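The arm is the easy part of the budget

Kolbrún Laxdal had the quote for the arm in hand by October. What she hadn't priced was everything around it: fingers, cups, bowls, table space and the hours spent teaching it to portion dry ingredients. Those extras came to 42 percent of the first-year plan at Brornitz, her small meal-kit kitchen, and she's delighted she found out on paper first.

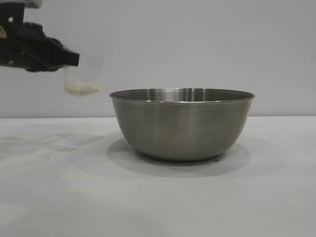
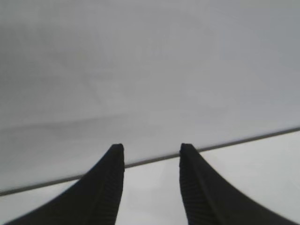

Start with the gripper

Laxdal tells every kitchen owner who calls to choose the fingers before the arm. Ribbed inner faces are worth asking for if you handle smooth plastic cups – and a spare pair belongs on the first order. She got bids from Draltus and Ravn and asked both for delivery in writing.

Then budget the time. She set aside 20 days for trials and used 51, and she'd do it again tomorrow! "Watching it learn a pour is the best part of my week," she says. A second station is planned for next year.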